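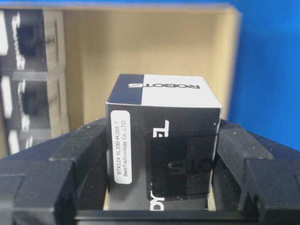

Ticket 49: Gripper lets go of servo boxes on the way to the bin
Project: Plornen (student parts-sorting arm)
Opened by: Anca Cozma
Assigned to: Dorin Anghel
Status: open, was closed, open again

Anca, 14:10
Arm picks a boxed XL330-M288-T, lifts, swings towards the drop point and the box slides out of the fingers. Three out of the last ten. Grip force setting is 200. Same script as before the January break. Liviu says it's the finger surface and wants to reprint both.

Dorin, 14:35
I'd like to see something before we reprint anything. We reprinted in the autumn for the same complaint and it was a loose screw. What's the closing position in the log when it drops one?

Anca, 14:52
2540 on the good picks. I didn't write down the bad ones.

Dorin, 14:55
Then we don't know anything yet. Please run ten more and write down all of them.

Liviu Ardeleanu, 15:20
The fingers have dust all over them. You can see the specks. Dust on smooth plastic against a smooth printed box, of course it slips.

Dorin, 15:31
Maybe. They were probably dusty on the seven that worked as well. Wipe them if you like, but do it after Anca's ten, or we'll have changed two things and learned nothing.

Anca, 16:15
Ten done, fingers not wiped. Eight held. Both drops closed at a different position from the rest, and in both the box had gone in at a slant. When it sits square between the fingers it holds, even when I tug it.

Dorin, 16:22
Sounds like approach angle to me. Who last touched the pick pose?

Jamshid Ahmadpour, 16:40
Me. I changed the wrist rotation so the camera could see the sticker with the part number. It was only a small change.

Dorin, 16:44
How small?

Jamshid, 16:47
I'd have to look.

Liviu, 17:05
Wiped the fingers. Five picks, five held. Closing this.

Dorin, 17:12
Reopened. Five is not many when it was holding eight in ten before you wiped them. Jamshid, put the old wrist value back and run twenty. Leave the force at 200 and don't let anyone "just try" a higher one, I don't want crushed boxes with servos inside.

Jamshid, 17:30
Old value is in the Bogdan branch, I think. Will run it tomorrow.

Dorin, 17:33
Check that it is, please.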